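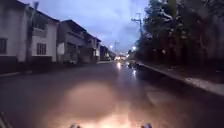 La calle al caer la tarde, con el asfalto brillando

Foro > Startups y negocio digital > Rondas e inversión
Tema: Gekano cierra ronda y abre la beta, ¿alguien dentro?

irfan_jatoi
¡Buenas! Supongo que ya lo habéis visto: Gekano ha cerrado su ronda y el sábado empezó a mandar invitaciones para la beta. Para quien no la conozca, es una app para compartir la compra del súper entre vecinos: juntas pedidos del mismo portal, llegas al mínimo de envío y cada uno paga lo suyo. Llevo dos días con ella y estoy encantado. En mi edificio ya somos 8 y el primer pedido conjunto salió sin un solo mensaje de «¿quién me debe lo del aceite?». La pantalla de reparto de gastos es una maravilla, de verdad.

Mohsin A.
A mí la idea me gusta, pero esto ya lo intentó Grinier y duró lo que duró. El problema no era la app, era que la gente se apunta con toda la ilusión y al segundo mes cada uno vuelve a pedir por su cuenta.

irfan_jatoi
Grinier te obligaba a nombrar un responsable del grupo, y claro, a ver quién quiere serlo. En Gekano el pedido se cierra solo a la hora que votéis. Parece una tontería y cambia muchísimo.

geumok_y
Yo entré con la invitación 286 (sí, te la enseñan en el perfil, me hizo una gracia tremenda). Pros: rapidísima, se entiende a la primera, puedes marcar productos como «solo si hay oferta» y te los mete o no según el precio del día. Contras: de momento solo trabajan con dos supermercados, y uno no reparte en mi barrio.

Por cierto Mohsin, en parte te doy la razón. Mi grupo va genial porque ya nos conocíamos. Con desconocidos, no sé yo.

nusrat.k
¿Sabéis quién ha puesto el dinero? En la nota solo mencionan a Bajwa como inversor principal y «varios particulares».

Mohsin A.
Bajwa entra sobre todo en cosas de logística. Me hace pensar que lo que les interesa es juntar entregas por portal y que la parte social es el envoltorio. Que ojo, no es malo, pero entonces que lo vendan así.

nusrat.k
Pues a mí me parece buenísima señal. Si alguien que sabe de repartos ve negocio ahí, el ahorro será real. Con 49 euros de pedido mínimo en mi súper, yo sola casi nunca llego, y acabo comprando detergente para tres vidas.

shahzad_kh
No estoy de acuerdo con lo del envoltorio. Trabajé una temporada en Wunport, que hacía algo parecido para oficinas, y lo que enganchaba a la gente era ver lo que pedían los demás. Se descubrían un montón de productos así. Si Gekano cuida eso tiene muchísimo recorrido. Lo que me preocupa es la comisión: ahora es gratis, ¿y cuando salgan de beta?

irfan_jatoi
En las preguntas frecuentes pone 80 céntimos por pedido conjunto, a repartir entre todos. Yo lo pago con gusto.

Mohsin A.
80 céntimos hoy. Ya hablaremos.

geumok_y
Jajaja, siempre tan alegre. Venga, que me quedan dos invitaciones, ¿quién quiere?

nusrat.k
¡Yo, yo! Te escribo por privado.

shahzad_kh
Si sobra la otra, me apunto. Y si alguien tiene Android antiguo que diga qué tal va, que el mío tiene ya sus años.

Mohsin A.
Bueno, si no la quiere nadie más también la pruebo. Por criticar con conocimiento.

geumok_y
La última se la llevó Shahzad, lo siento. Irfan, ¿a ti te queda alguna?

irfan_jatoi
Una. Mohsin, pásame el correo y te la mando esta noche, ¡pero luego vuelves y cuentas!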